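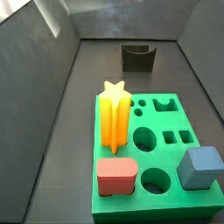

September, breakfast at Brondcombe

I have been awake since before six thinking about dumplings. The market hall opens early and I was on the steps with my bag while they were still rolling up the shutters, and oh, it was worth the cold feet! Stall 34 is the one I'd been told to find, right at the back past the fish, and it does steamed buns in the old Pornano style (thin skin, lots of broth, a pinch of something peppery on top that I couldn't place). I bought five, meaning to save two for the train. I ate all five leaning on a wall.

Then on to Jang for a proper sit-down. It's a tiny room, all steam and clatter, and the menu is written on paper strips that get pulled down when a dish runs out. The cold noodles went just as I sat down, so I had the pork rice with pickled radish and a fried egg with those lacy brown edges. Sour, salty, crunchy, soft – I could have cried. The tea is free and they keep filling it. I asked what was in the radish brine and got a big smile and no answer.

Afternoon

Walked it off along the river and walked it straight back on again at Skiduletti, where the pistachio ice cream is a muddy brownish green and tastes like somebody emptied a whole sack of nuts into it. The coffee one was good too, a bit icy. A 100 gram tub of their hazelnut spread came home with me, wrapped in two socks.

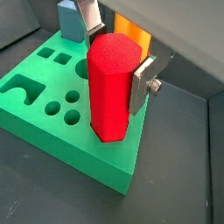 Red on green.

10 p.m.

Bus 204 back up the hill, standing the whole way with the bag held in front of me like a baby. Supper was only bread, the last of the tomatoes and some hard cheese from the market, and I still got excited about it. The cheese has a rind that smells of hay! Must write down how they cut the buns open at the stall, with scissors, straight across the top, so the broth stays put. I want to try the dough again at home with less water and a longer rest. Last time it tore when I pleated it.

Tomorrow the cold noodles, and I'm getting to Jang by eleven.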